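Vurstead 소식지 | 데이터 수집 쪽 근황

글자 분류 작업, 785개까지 왔습니다

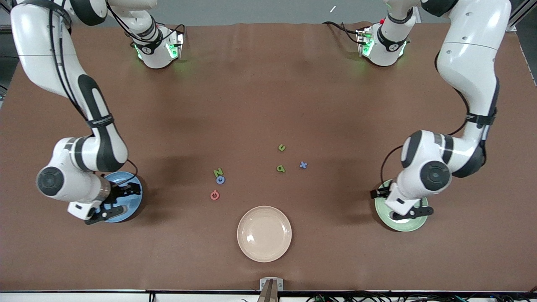 급하게 씁니다. 마감이 오늘 오후인데 아침에야 알았어요.

지난 호에 예고한 글자 옮기기 과제, 3월에 시작해서 지금까지 쓸 만한 시연이 785개 모였습니다. 폼 글자를 집어서 접시에 담는 과제. 말로는 간단합니다. 양팔 원격조작으로 사람이 직접 하고, 그걸 그대로 기록해서 학습에 씁니다. 접시는 파랑, 연두, 베이지 세 장. 지시문에 따라 어느 글자가 어느 접시로 가는지 바뀝니다. "초록 글자는 연두 접시에" 같은 쉬운 것부터, "모음만 베이지 접시에" 같은 것까지.

왜 글자냐고 묻는 분들이 계셔서. 블록은 Pondcombe 때 충분히 했습니다. 모양이 너무 비슷해서 모델이 색만 보고 찍는 버릇이 들었고, 그거 고치느라 한 달 썼어요. 글자는 색이랑 모양이 따로 놀아서 지시문을 제대로 읽어야 풀립니다. 납작해서 집기도 까다롭고요. 손가락 각도 조금만 틀어지면 글자가 밀려나갑니다. 그 밀려나가는 장면도 버리지 마세요. 다시 잡는 과정이 들어간 시연이 제일 귀합니다.

이번 주부터 바뀌는 것들.

시작 배치. 글자 놓을 때 줄 맞추지 말 것. 정리 잘하는 분일수록 자기도 모르게 가지런히 놓으십니다. 흩어 놓으세요. 두 개가 붙어 있어도 그냥 두고 시작. 실제로 쓸 때도 붙어 있을 테니까요. 방향도 매번 다르게. 거꾸로 누운 글자가 지금 데이터에 너무 적습니다.

접시 위치. 이것도 고정 금지. 3월분을 열어보니 파란 접시가 거의 다 같은 자리였어요. 모델이 접시를 보는 게 아니라 자리를 외워버립니다. 세션마다 5번 하고 나면 접시 위치 바꾸기. 타이머 옆에 메모 붙여놨습니다.

양팔 사용. 오른손잡이가 많아서 그런지 오른팔 데이터가 훨씬 많아요. 가까운 팔로 집는 게 원칙입니다. 가운데 있는 건 번갈아서. 두 팔이 동시에 가운데로 들어가면 서로 부딪힐 수 있으니 한쪽은 접시 위에서 대기.

속도. 빨리 하려고 하지 마세요. 시연 하나가 60초 넘어도 괜찮습니다. 망설이면서 공중에 멈춰 있는 것만 좀 줄여주시고. 멈춘 구간이 길면 모델도 똑같이 멈춥니다. 진짜로요. 지난번 평가 때 글자 바로 위에서 한참을 가만히 있길래 고장난줄 알았는데, 찾아보니 학습 데이터에 그런 장면이 수두룩.

라벨링은 Purkavitz 쪽 도구로 넘어갔습니다. 예전 주소로 들어가면 로그인은 되는데 저장이 안 됩니다. 저도 한나절 날렸어요. 새 주소는 사내 게시판 맨 위 글. 지시문 입력할 때 대문자 소문자 구분해 주시고요, "Z"랑 "z"를 섞어 쓰면 검색할 때 따로 나옵니다. 실물 글자에 있는 그대로 적으면 됩니다. 색 이름은 한글로 통일. "그린" 말고 "초록". 지난주 파일에 "녹색" "초록색" "그린"이 다 들어있어서 제가 일일히 고쳤습니다. 다음엔 안 고쳐드려요.

실패한 시연 처리 방법도 자주 물어보시는데, 기준은 이렇습니다. 글자를 떨어뜨렸다가 다시 집어서 끝냈으면 성공. 엉뚱한 접시에 넣었으면 실패로 표시하고 저장. 글자가 테이블 밖으로 나갔으면 그 자리에서 중단하고 실패로 저장. 손으로 집어 올려놓고 이어서 하시면 안 됩니다. 사람 손 들어간 파일이 3개 있었는데 전부 뺐습니다.

그리퍼 끝 점검은 세션 시작 전에 꼭. 폼 가루가 끼면 미끄러집니다. 마른 천으로 한번 닦으면 끝.

첫 학습 결과 얘기도 짧게. 색 지시는 꽤 잘 따라옵니다. 글자 이름 지시는 아직 별로. "b"를 달라는데 "u"로 가는 일이 잦고, 둘 다 초록이면 더 심합니다. 데이터가 더 모이면 나아질지, 카메라 해상도 문제인지는 모르겠습니다. Venckus 팀에서 카메라 높이를 낮춰보자는 의견이 와서 다음 달에 비교해볼 생각. 높이를 바꾸면 지금까지 모은 것과 섞어 써도 되는지부터 봐야 해서 바로는 못 합니다.

오전 시간대 조작 인원이 부족합니다. 처음 하는 분도 가능. 연습용 세션을 먼저 하고 들어가니까 부담 갖지 마시고 게시판 신청표에 이름 적어주세요. 연습분은 학습에 안 들어갑니다.

접시 추가 주문 건은 아직 답이 없어요. 오면 게시판에 올리겠습니다.

2024년 5월 7일, 데이터 수집 담당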